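Home Session Checklist for Hand-Held Gripper Demonstrations, with Comments
By Kevin Rengifo
28 September 2019

I wrote the first version of this on the back of a Markel parts envelope, and it has grown a good deal since then. Please go through it before every session in somebody's home, even if you did one yesterday, and initial the last line before you start.

1. Finger pads
Press each pad with your thumb and try to slide it sideways. It should stay put. If a corner lifts, change the pad before you record anything. (Kevin: I let a lifting corner go for a whole afternoon in Clurkton, and every fold we recorded there had a little hitch in it, bless us.)

2. Bolts and frame
Finger-tight is too loose. Use the short driver, a quarter turn past snug, and then open and close the fingers ten times with nothing in them. Listen for a click.

3. Handle and grip
Check that the foam hasn't twisted, and take your rings off. Stop and rest after 300 grasps, whether you feel tired or not. Wrists complain late.

4. The work surface
Beds are fine for clothing, and most people would much prefer we use the bed to the kitchen table. Smooth the spread with your palm. Move anything breakable well out of reach of your elbow, and ask before you move it, please, even if it's only a cup.

5. The garment
Run a hand over it for pins and open zippers. Lay it front side up with the sleeves out, and then take a breath and look at where you plan to grab first.
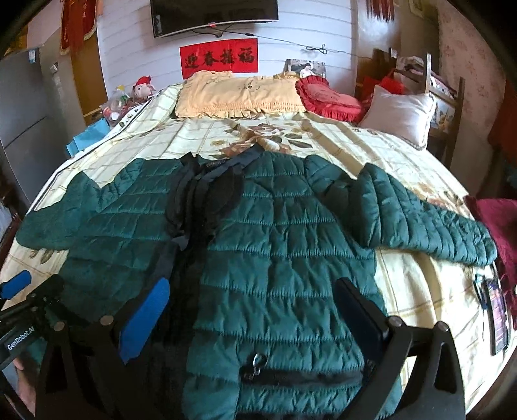
Puffy fabric wants a slower close than a T-shirt does. Come down with the fingers open, let them settle into the padding, and squeeze only when you feel something firm between them. If you pinch the top layer alone, let go and start that grasp over. Keep the bad one in the recording and mark it, as Arango sorts those out later and is glad to have them.

6. Zippers and pulls
Keep the pads off metal pulls unless the pull is the task. We lost a good pad to one in a single morning.

7. Floor and walkway
Shoes, bags and cords go to one side. You'll be looking at your fingers the whole time, so walk your path once beforehand.

8. Finishing
Wipe the pads, put the room back as you found it, and say thank you properly. Write the session number on the sheet. (We are up to 643, and I'm proud of every one of you.)

Initials: ______

3 comments

Mandau_bench: Could item 2 say which driver? We have two short ones and the newer one chews up the heads.

Kevin Rengifo: The older one with the tape on it! I'll put that in the October version, thank you.

pilar_w: I do the ten open-and-closes again at lunch. Caught a loose bolt that way last week.

Recent items
Remote Arm Start-Up Checklist, Clurkton Room
Marking a Failed Grasp
Pad Order Form 1321
Packing the Gripper Case for Travel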